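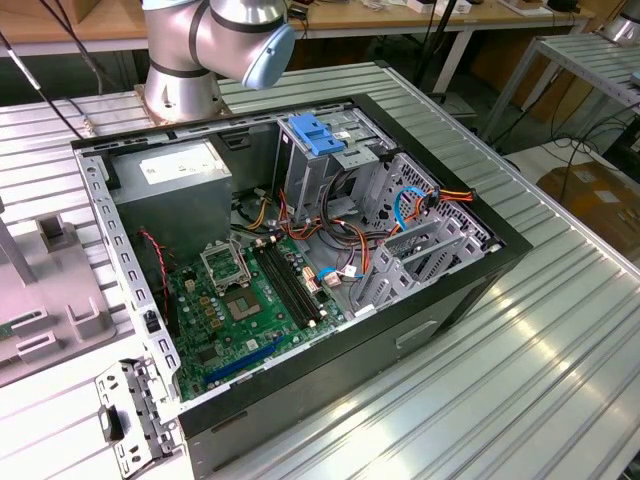

Hindwood, April

Collecting Demonstrations for Desktop Computer Disassembly and Assembly
Project report, Haoran Peng
Project supervisor: Libor Slanina

1. Purpose

The project set out to record a body of teleoperated examples from which a policy could learn small maintenance steps on a desktop computer: seating a memory module, pulling a data cable, opening and closing the CPU socket. The training itself belongs to a separate project (Yu, running in parallel). This report covers the recording, the labeling and the checks made on the data before handover.

The work was done on the Tendumari cell in the Hindwood lab. Recording used the Zedura logging package, which stores joint positions, gripper state and all camera streams against one clock.

2. Workpiece

A used tower was chosen over a bare motherboard on a test stand. A bare board is easier to reach and gives cleaner video, but the resulting policy has never met a drive cage or a cable bundle. In the tower the power leads cross the middle of the case between the power supply and the drive bays, close to the memory slots, and the arm has to approach with that in mind.

The case lies on its side with the side panel off and the board facing up. It is not clamped. Clamping was tried in the first week and dropped: operators began to lean on the fixed position, and the recorded approach paths became almost identical. The case is now turned and shifted by hand between blocks of episodes, within limits set by the reach of the arm. The gray fixture to the left of the case holds parts before and after a step and stays where it is.

The processor was taken out before recording started. Socket steps were limited to the lever and retention bracket, as the contacts would not survive repeated insertion by a learner.

3. Recording procedure

Each episode covers one step. The operator reads the task line on the console, starts the log, performs the step, returns the arm to its rest pose and stops the log. An episode is marked as success, failure or abandoned immediately after it ends, by the operator. A second person reviews the mark later from video without seeing the first one.

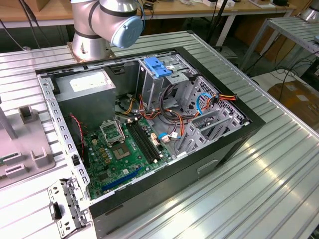
Failures are kept. A grasp that slips and is then corrected is marked as a success with recovery, and the time of the slip is entered in the label. Abandoned episodes are kept in a separate folder and are not part of the count given below.

Blocks were set at 20 episodes. Longer blocks were tested -- the setup cost per episode goes down -- but operators became careless toward the end and the motions got faster and rougher. After each block the cables were pushed into a new arrangement. This was the least controlled part of the procedure. We wrote a short instruction sheet for it, but two people following the same sheet still produce different cable layouts. For training this is probably useful. For comparing operators it is a nuisance.

4. Camera placement

The fixed camera looks down on the case at an angle. From this position the board, socket and memory slots are in view as long as the arm stays clear of them. During a grasp the fingers can hide the part being gripped, and the wrist stream has to carry the detail. Episodes with a missing or frozen wrist stream were therefore rejected even when the step itself had gone well.

The background was left as it was. A curtain was considered, then ruled out on the grounds that the bench behind the cell changes from day to day and the policy should learn to ignore it.

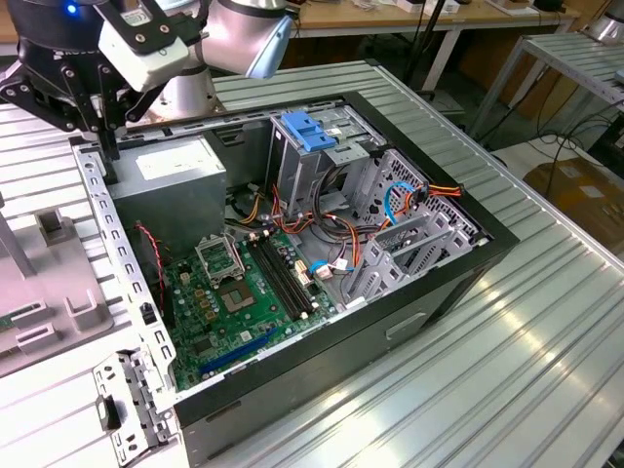 Page last changed: April, 16:40

5. Results

The final set holds 1,402 episodes covering 9 step types. Memory seating is overrepresented, mainly through its early start. Cable steps are the weakest part of the set: the two reviewers disagreed most often on whether a connector was fully home, and video alone does not settle it. A continuity check at the connector would have.

Agreement on the remaining step types was good enough that no relabeling was done.

6. Known problems

Clock drift. Early logs show a slow offset between the fixed camera and the joint data. It was corrected in post-processing using the first visible arm motion as a reference. The corrected files carry a flag.

Single workpiece. Everything was recorded on one case and one board. The set says nothing about other layouts, and a second tower should be added before any claim about general use is made.

Operator habits. Libor Slanina pointed out during review that my own episodes nearly always approach the memory slots from the same side. I recorded two extra blocks with the approach side assigned in advance. They are included in the total.

7. Handover

Raw logs, corrected logs, labels and the cable instruction sheet are on the lab share under Tendumari. The label format is described in the readme there. Version 2 of the format is the valid one; files in the older format were converted and the originals removed.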